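Print this article
E-mail this article

Pliment (robot learning method)

Pliment is a training method for two-armed robots that learn to sort and stack household objects from human demonstrations. It belongs to the family of imitation learning methods, in which a control policy is fitted to recorded examples of a task instead of being programmed by hand. The method was developed on the Irka bench, a low-cost tabletop setup, and is mainly known for its treatment of tasks in which either arm could reasonably make the next move.

Background

In a standard imitation learning setup, an operator guides the robot through a task many times. Joint positions and camera images are stored together, and a neural network is trained to predict the next short run of joint positions from the current image. This works well when all operators solve the task the same way. It works less well when several orders of action are equally good. Given four plates on a table, one operator may begin with the nearest and another with the farthest. A network trained on both tends to average the two choices and may send the gripper to a point between the plates, where there is nothing to grasp.

With two arms the problem grows. Besides the order of the objects, the network must settle which arm handles each one. Early tests on the Irka bench showed arms that started toward the same plate, stopped, and backed away in a repeating cycle. The developers called this behavior stalling.

Method

Pliment splits the policy into two parts. The first part, the selector, looks at the whole workspace and outputs a single pair: one object and one arm. The second part, the mover, receives this pair and produces the joint motion. The selector runs only when both grippers are free or when a grasp has been judged a failure. Between those moments its choice is locked – the mover cannot change the target on its own.

Training data for the selector is derived from the demonstrations without extra labeling. Each recording is cut at the points where a gripper closes, and the arm and object involved at each cut are taken as the correct pair for the preceding segment. Segments in which both arms hold the same object are treated as handovers and kept in a separate group.

Plate stacking task

The reference task for Pliment is the clearing of loose plates into a bin. Plates are a difficult class of object for parallel grippers. A flat plate offers little height to grip, and glossy surfaces produce highlights that shift as the arm moves. Printed rims and center designs add edges that a vision network can mistake for the border of the object. The floral table covering used on the bench has a similar effect and was kept for all trials.

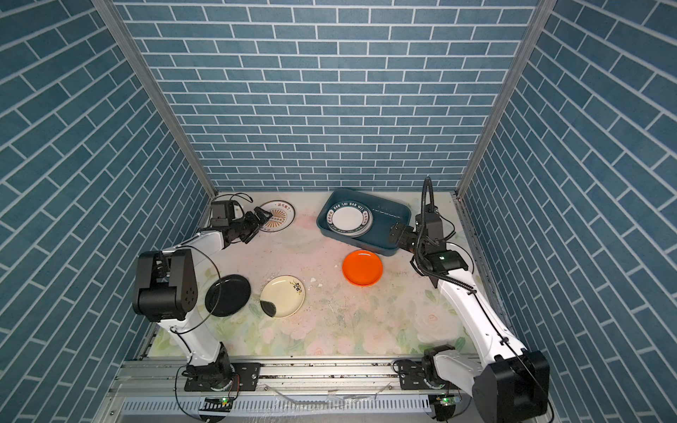

Plate stacking task on the two-arm bench, with four plates on the table and a stack in the left half of the teal bin.

A trial is scored as complete when every loose plate is inside the bin. Plates may be placed on an existing stack or beside it. A plate that is resting on the wall of the bin at the end of a trial counts as a failure, as does any plate pushed out of reach of both arms.

Results

The selector was trained on 68 demonstrations of the plate task. In 46 test trials, Pliment was compared with a single-network policy trained on the same recordings. Stalling was recorded in 21 trials for the single network and in 2 for Pliment. Both of the remaining cases followed a failed grasp in which the plate had turned but stayed in nearly the same place, so that the selector returned the same pair again.

Time per plate was slightly longer with Pliment. The locked target keeps an arm from switching to a closer plate partway through a motion, and the second arm often waits while the first is moving.

Limitations

The selector assumes that objects can be told apart in a single image. Stacked or nested plates are treated as one object, and the method has no means of unstacking them. The lock also makes the policy slow to react when a person moves a plate during a trial. A later variant, Stirnov, reruns the selector at fixed intervals, which shortens the reaction time but brings back part of the stalling. A bench in Pană uses this variant for cups and bowls.

See also: Imitation learning; Bimanual manipulation; Irka bench

Print this article
E-mail this article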